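Workshop tips: good habits around hand-held grippers and small arms

Jotted down between jobs, so excuse the shorthand. Mostly house rules we already have on the wall, plus a few I keep having to repeat.

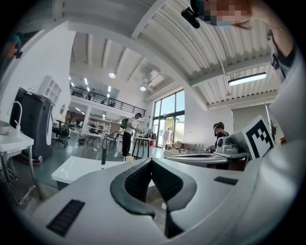
Start with the bench. Clear it before anything gets switched on. Mugs, bottles, keys, phones, all off to the side counter. A spill on a gripper motor is a dead gripper, and the Rovine ones can't be opened without voiding the warranty (ask me how I know).

Hair and straps

Long hair tied back. Lanyards off. Earbuds on a cord, off. Backpack on the hook, especially if you're going to lean over a table to reach something. Bracelets and watches are fine for hand-held work as long as they're snug. Near a powered arm they come off, no arguing.

Vents

Keep your fingers and tape away from the vent slots on a hand-held. Dust them with a soft dry paintbrush. Canned air just pushes the fluff further in. If the body feels warm through the grip, put it down for 30 minutes and do something else. Nothing you're picking up is that urgent.

Finger pads

Wipe with a barely damp cloth at the end of the day. No solvent, no dish soap. Soap leaves a film and then everything slips for a week. When the surface goes shiny, swap the pads, both together. One new and one old will pull to the side.
Spare pads live in the Sodville tin, second shelf. Put the tin BACK.

Printed markers

The black square markers need to be flat, clean and matte. Don't laminate them, the glare makes them useless. Glue to a stiff board, let it dry under a heavy book overnight. A curled corner is enough to throw the reading off. Bump one? Re-check before you carry on. Don't eyeball it.
And no writing on them. Not even small, not even in pencil. Write on the back.

Headset on

Anyone wearing a headset gets a spotter. The spotter does not also make coffee. Tap the table twice before you step in close, then wait for an answer. Don't grab a shoulder, people jump, and they may have an arm running.
Wipe the foam between users. Cristóvão Prata sewed some washable covers out of old tea towels and they're better than the bought ones — patterns in the drawer if you want to make your own.

Arms

Stop button within reach of the person running it AND the spotter. Needs 2 buttons on the long bench, one at each end.
Tape the reach on the table with the arm stretched right out, then add a hand's width. The tape is the line. Elbows count.
First run of the day is slow. Always. Also after anyone changes a bolt, a cable or a setting, even if they say it was nothing.
Power off at the wall before you touch the joints. The pause button is not off.

Cables

Thin ones under tables are the worst. Clip them to the underside or run them down a leg, velcro every so often. Never across a walkway, even for five minutes. If it really has to cross the floor, rubber cover, the yellow one behind the door.
Leave a loose loop by any moving joint. A tight cable cracks inside where you cant see it and you'll lose an afternoon looking for the fault.

Cups on the floor

No.

Batteries

Charge on the steel tray, not on cardboard, not beside the flattened boxes. Stay in the building while they charge. Puffy one goes in the sand bucket outside and you tell someone. Last one out at 6 pm unplugs the lot.

The log

Boring but do it. Date, name, which unit, anything odd. The Oltemis grippers get a full service at 400 hours and we only know the hours if people write them down. I found one in August that was well past it, grinding like a pepper mill. Grip cycles too if the counter's working. Ours had over 4,000 on the old Þorgeirsson before the spring went.

Colour tags: green is good to go, yellow means ask first, red means leave it alone. If there's no tag, treat it as red.

Visitors

Walk them in, show them the tape, show them the stop buttons. Kids stay with an adult the whole time. Let people know if there's a camera recording, and ask befor you record them. Somebody says no, point it elsewhere or wait till they've gone.

Will add a bit on sharpening and the glue shelf when I get a minute. Brushes for the vents are in the jar by the sink.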